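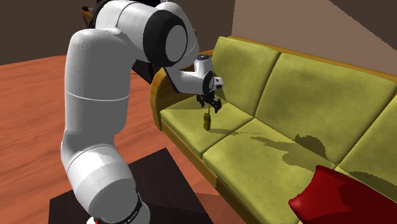

**Figure 3.** White and grey robotic arm with a green upholstered sofa, simulated scene.

## 4. What People Kept and What They Let Go

When we began the second round of interviews, we expected to spend most of our time on cameras, as the phone makers do in their own launch material. Our participants had other plans. They wanted to talk about batteries, about the size of the thing in a coat pocket, and about a headphone jack that had been gone from the Mitora line for two generations and was still missed with real feeling. We let those conversations run longer than the interview guide allowed, and we are glad that we did, even though it made the transcripts a good deal heavier to work through.

### 4.1 Reasons for holding on to an older phone

Of the 420 owners who completed the survey, 69 were still using a handset that was at least 6 years old at the time they answered. We had half expected this group to be made up of people who simply did not care much for phones. Their written answers told us otherwise. Many of them could name the processor in their device, had replaced the battery themselves (one of them twice, the second time on a train), and followed the news about each new Jutham model with close attention before deciding, once again, to stay put.

Lightfoot coded these answers first and Erraji coded them a second time without seeing his labels. Where the two disagreed, the trouble was nearly always with the word "enough," as in "it does enough for me." Lightfoot had read it as a statement about price and Erraji as a statement about habit. After a long afternoon with the printed answers spread out between us, we gave the word its own code, and it became the most used one in the whole set.

### 4.2 The notch and other borrowed features

Opinions about screen cutouts were strong at first and then faded quickly. Owners who had bought the Stiltov within the past few weeks brought up the cutout early and often, while those who had lived with the same phone through a full winter tended to mention it only when we asked. A few had to turn the phone over and look before they could tell us what shape it was! Þorgeirsson owners were the exception. That maker had sold its earlier phones on the promise of an unbroken screen, and its customers took the change as a small breach of faith – they were cross about the promise more than the pixels.

We would be careful about reading too much into this. The survey reached people through repair shops and owner forums, and both places draw folks who enjoy having a view on such matters. It also closed on 1/18/21, ahead of the new models announced that March, so none of the answers take those phones into account.

### 4.3 Battery size against battery life

Very few owners could say how large their battery was, and those who tried were often generous. One gave a figure of 2000 mAh too many for a phone sitting on the table in front of her, and laughed when she looked it up. Nearly everyone, on the other hand, could tell us at what hour of the evening they started hunting for a charger. We therefore dropped stated capacity from the later analysis and used the charging hour in its place, with the answers sorted into early evening, late evening, and overnight.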